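2021년 4월 27일 배포분. 지난번 유인물의 수납장 부분은 그대로 두고, 뒤에 이어서 철할 것.

# 생활 공간과 사물 5: 흰 식탁 위의 과일 그릇

오늘 다룰 것은 흰 벽에 붙은 흰 식탁, 그리고 그 위에 올리는 유리 과일 그릇이다. 인테리어 책마다 한 장씩은 나오는 조합인데, 책에 적힌 이유를 하나씩 따져 보면 의외로 근거가 약하다. 읽기 자료는 폴리크세니 에코노무(Polyxeni Economou)의 『식탁의 표면』 2장이다. 저자의 주장을 믿으라고 나눠 주는 글이 아니니 의심하면서 읽어 오기 바란다.

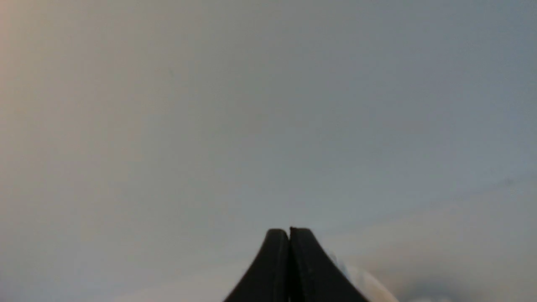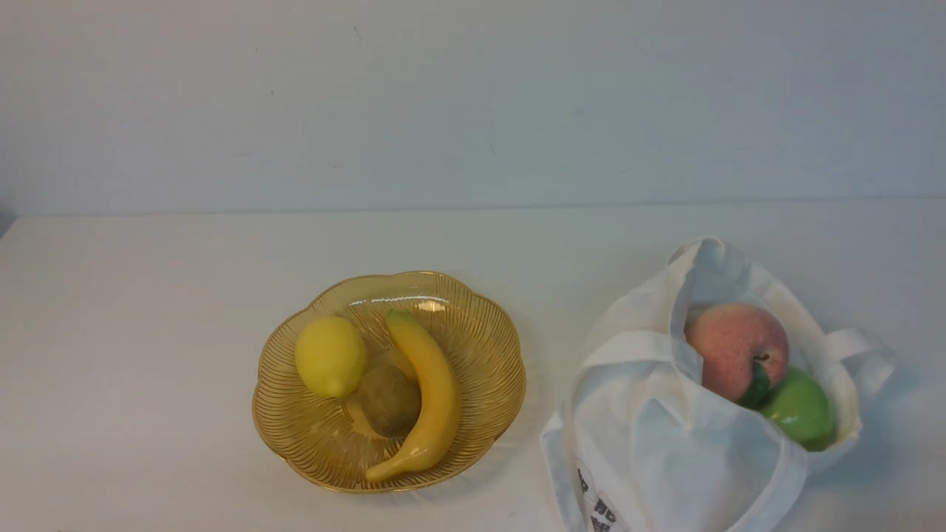 ## 1. "흰색은 넓어 보인다"는 말

에코노무는 벽과 식탁을 모두 흰색으로 맞추면 경계가 사라져 방이 넓어진다고 쓴다. 절반만 받아들이자. 두 면의 색이 같아도 만나는 자리에는 그림자가 생기고, 빛이 한쪽에서 들어오면 같은 흰색이 회색으로도 푸르스름하게도 보인다. 경계가 흐려질 수는 있어도 사라지지는 않는다.

"넓어 보인다"는 말도 무엇과 비교했는지가 빠져 있다. 책에는 같은 방을 다른 색으로 칠해 본 기록이 한 건도 없다. 저자가 플로소프(Plolthorpe)에 있는 자기 작업실 이야기를 길게 하는데, 그 방은 처음부터 넓은 방이다.

관리 문제는 더 허술하게 넘어간다. 흰 면은 더러움이 잘 보여서 자주 닦게 되고 그래서 위생적이라는 논리인데, 잘 보인다는 것과 자주 닦는다는 것은 따로 확인해야 할 일이다. 눈에 익은 얼룩은 며칠 지나면 안 보인다. 그리고 흰색이 모든 것을 드러내 주지도 않는다. 설탕, 소금, 밀가루, 말라붙은 맑은 물자국은 어두운 식탁에서 훨씬 잘 보인다.

- 벽의 긁힌 자국과 점: 마른 천, 젖은 천 순서로 닦는다. 무광 페인트는 세게 문지르면 그 부분만 반들거린다.
- 식탁과 벽이 만나는 틈: 부스러기가 모인다. 식탁을 앞으로 당겨서 닦는다.
- 멜라민 스펀지: 연마재로 생각하고 쓸 것. "물만으로 지워진다"는 광고 문구는 맞는 말이지만 표면이 깎인다는 얘기는 빠져 있다.

## 2. 그릇의 색이 과일의 색을 바꾼다

이 부분은 저자가 맞는 말을 한다. 호박색 유리는 안에 담긴 것과 아래에 깔린 것을 모두 따뜻한 쪽으로 끌고 간다. 흰 식탁이 비치면 바닥이 노랗게 보이고, 레몬은 그릇과 색이 가까워서 윤곽이 약해진다. 반대로 키위는 껍질이 어둡고 광택이 없어서 또렷이 남는다. 레몬 옆에 키위를 놓는 배치가 자주 보이는 데에는 이런 사정도 있을 것이다. 집에 마침 그 두 가지가 있었다는 설명이 더 그럴듯하긴 하다.

꽃잎처럼 굽이치는 테두리와 안쪽에서 바깥으로 퍼지는 가는 골도 자주 칭찬받는 요소다. 골이 있으면 유리면의 손자국이 덜 눈에 띈다. 대신 골 사이에 낀 먼지와 과즙은 행주로 잘 안 닦인다. 부드러운 솔이 필요하다. 굽이치는 테두리는 손으로 잡기에는 나쁘지 않은데, 싱크대에서 다른 그릇과 부딪치면 튀어나온 곳부터 이가 나간다.

쥐데오(Zudeo) 카탈로그에는 637번 유리 볼이 "빛을 담는 그릇"으로 소개되어 있다. 지름과 높이는 적혀 있지만 무게와 식기세척기 사용 여부는 없다. 수강생 여러분이 물건을 고를 때 먼저 봐야 할 항목이 바로 그 두 가지다. 빛은 어느 유리그릇에나 담긴다.

## 3. 과일을 꺼내 두면 더 먹게 되는가

에코노무는 그렇다고 단언한다. 근거로 드는 것은 스토티츠(Stotitz)의 20가구를 방문한 경험담이다. 비교할 가구가 없고, 방문 날짜를 미리 알렸다고 본인이 적어 놓았다. 손님이 온다는데 과일 그릇을 비워 둘 집이 얼마나 될까. 이 장에서 가장 자주 인용되는 대목이 여기라는 점이 나는 늘 이상했다.

꺼내 두는 일 자체에 반대하지는 않는다. 다만 과일마다 사정이 달라서 한 그릇에 묶어 말하기 어렵다.

| 과일 | 실온에 둘 때 | 주의할 점 |
|---|---|---|
| 레몬 | 한동안 괜찮지만 껍질이 마르고 단단해진다 | 맞닿은 면에 곰팡이가 생기면 바로 골라낸다 |
| 키위 | 단단한 것은 실온에서 익힌다 | 말랑해지면 냉장고로 옮긴다 |
| 사과 | 냉장 보관보다 빨리 퍼석해진다 | 에틸렌이 나와 옆의 키위를 빨리 익힌다 |
| 바나나 | 실온이 낫다 | 눌린 자리부터 검어진다 |

레몬은 딴 뒤에 더 달아지지 않는다. "그릇에 두고 숙성시킨다"는 문장을 레몬에까지 적용한 것은 저자의 부주의로 보인다. 개정판에서도 고쳐지지 않았다.

씻어서 담을 것인가 하는 질문은 2월 수업에서도 나왔다. 물기가 남은 채로 오목한 유리그릇에 쌓으면 아래쪽이 잘 마르지 않는다. 먹기 직전에 씻는 쪽을 권한다. 씻어서 담고 싶다면 완전히 말린 다음에 담는다.

## 4. 여백과 '세 개의 법칙'

홀수로 놓으면 보기 좋다는 규칙은 출처를 찾을수록 흐려진다. 구메데(Gumede) 강의록에서는 구도의 원리라고 하고, 에코노무는 "자연의 질서"라고 한다. 둘 다 짝수로 놓은 예는 싣지 않았다. 과일 세 개가 안정되어 보이는 데에는 서로 기대어 굴러가지 않는다는 물리적인 이유도 있을 텐데, 그 얘기는 어디에도 없다.

여백도 마찬가지다. 식탁을 많이 비울수록 정돈되어 보인다고들 하지만 식탁 위의 물건은 어딘가로 가야 한다. 잡지용으로 치운 식탁의 물건은 대개 의자 위에 있다. 식탁만 보고 정리가 잘된 집이라고 적은 과제는 이번에도 감점한다.

그릇의 위치를 정할 때는 미감보다 다음을 먼저 확인한다.

1. 앉은 사람의 팔꿈치가 지나가는 자리인가.
2. 한낮에 햇빛이 직접 닿는가. 닿으면 과일이 빨리 상한다.
3. 식사 때마다 옮겨야 하는가. 그렇다면 무거운 유리는 곤란하다.
4. 바닥 굽이 거친가. 흰 무광 상판은 유리 굽에 긁힌 자국이 남을 수 있다.

## 과제

자기 집 식탁을 5일 동안 기록한다. 매일 같은 시각에 적되, 기록하기 전에 치우지 않는다.

- 과일 그릇이 있으면 그날 먹은 과일과 버린 과일을 따로 적는다. 그릇이 없는 사람은 과일을 어디에 두는지 적는다.
- 그릇을 식탁에서 뺀 날을 이틀 넣는다. 3절의 주장을 검토할 때 쓸 자료인데, 이 정도 기록으로 결론이 나지는 않는다. 결론을 냈다고 쓰지 말 것.
- 흰 상판을 쓰는 사람은 아침과 저녁에 한 번씩 벽과 만나는 선을 보고 색이 어떻게 달라지는지 두세 문장으로 적는다.
- 사진을 붙여도 좋으나 보정 필터는 쓰지 않는다.

분량은 A4 2쪽 이내. "아늑하다", "감성적이다", "깔끔하다"는 단어를 쓰려면 무엇을 보고 그렇게 판단했는지 같은 문단 안에 밝힌다.

다음 시간에는 에코노무 3장의 식탁보 부분을 읽는다. 얼룩 제거표에 나오는 식초와 베이킹소다 혼합법은 미리 따라 하지 말고, 둘을 섞으면 무엇이 남는지 찾아 올 것.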